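4. Descaling and Filter Replacement

The Gellik water softener regenerates its resin after every 800 gallons. The steps in this section keep the salt line and the sediment filter clear between regenerations. They should be carried out by the person named on the service card.

4.1 Before You Begin

Set the bypass valve to BYPASS and open a cold tap downstream until the flow stops. Have a clean towel, a bucket and a new filter cartridge (part 1148) within reach.

CAUTION: Do not loosen the filter housing while the gauge shows any pressure.

4.2 Replacing the Sediment Filter

1. Press and hold the red release button on top of the housing until the hissing stops.
2. Turn the housing counterclockwise with the wrench supplied. Keep it upright — it is still full of water.
3. Discard the old cartridge and rinse the housing. Do not use soap.
4. Check the O-ring for nicks. Coat it lightly with silicone grease.
5. Seat the new cartridge and tighten the housing by hand only.
6. Turn the bypass valve slowly to SERVICE and run the cold tap for five minutes.

Note: Cloudy water during the first minutes is trapped air and will clear.

4.3 Salt

Use pellet salt in 40-pound bags. Rock salt leaves residue in the tank and is not covered under the Matia service plan. Keep the salt level above the water line and below the fill mark.

Enter the date and your initials on the service card. Questions about parts may be sent to Randi Sundqvist, Customer Service. 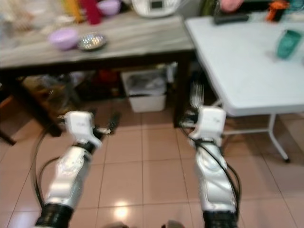

May the water be used while the softener is regenerating?
Water remains available during regeneration, but it is not softened. Avoid drawing hot water until the cycle ends, so that hard water does not enter the heater.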